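Household Tidying and Medicines Clear-Out
Progress report to Deltby, second period
Prepared by Merja Kiiskinen, 11 April 2020

1. Where we are

The work continues in the homes on the Aguirre estate. The aim is unchanged: to help people sort what has built up in bedrooms and kitchens, to get medicines into one place in each home, and to clear the packaging that gets kept along with them.

We have now finished 94 homes. Another 5 were started and put off by the household, and Niilo Ikonen is arranging new dates for these. Spending to the end of the period was £2568, mostly on storage tubs, labels and travel. A breakdown is attached separately.

2. How the visits run

Each visit is booked for 30 minutes, and in most homes that is enough for the medicines. Bedrooms take longer and are usually done on a second visit. Things are taken out of drawers and bags and laid on the bed or a table, one group at a time. Boxes are kept with their leaflets. Wrappers, torn bags and loose paper go on a separate pile and are checked before they are thrown away, as small items do get lost in them.

We changed the order of work after the October review. Packaging used to be left to the end, and by then it had often got mixed up with the things to be kept. Teemu Harju now asks teams to deal with it box by box. This is slower at the start of a visit but there is less going back over things.

Any medicine that is out of date or no longer wanted is set aside for the household to return to the pharmacy. Our teams do not take medicines away and do not advise on whether to go on using them.

3. Supplies

Stuko delivered the lidded tubs in February. The larger size does not fit most bedside cabinets and we have asked to swap the remainder for the smaller one. Labels from Grolera have been satisfactory, although the ink rubs on the glossy tubs. Sointu Hämäläinen is trying a different pen.

4. Problems

Labels in more than one language are still a difficulty. Several homes keep medicines with text that the team cannot read, and in those cases the box is kept whole and the household is asked to say what it is for. Two households could not say. Both have been asked to take the boxes to their pharmacist.

Storage space for spare tubs is short. Aino Mäkelä has asked for the use of a second cupboard at the office and is waiting for an answer.

5. Sorting medicines and packaging
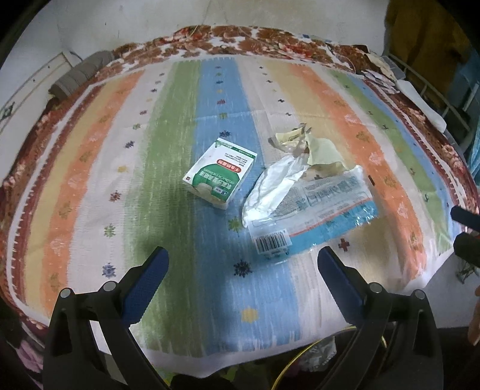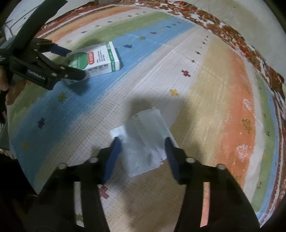 Medicine box and packaging laid out on striped cloth.

6. Next period

Complete the postponed homes, settle the tub exchange with Stuko, and send Deltby the revised visit sheet for comment.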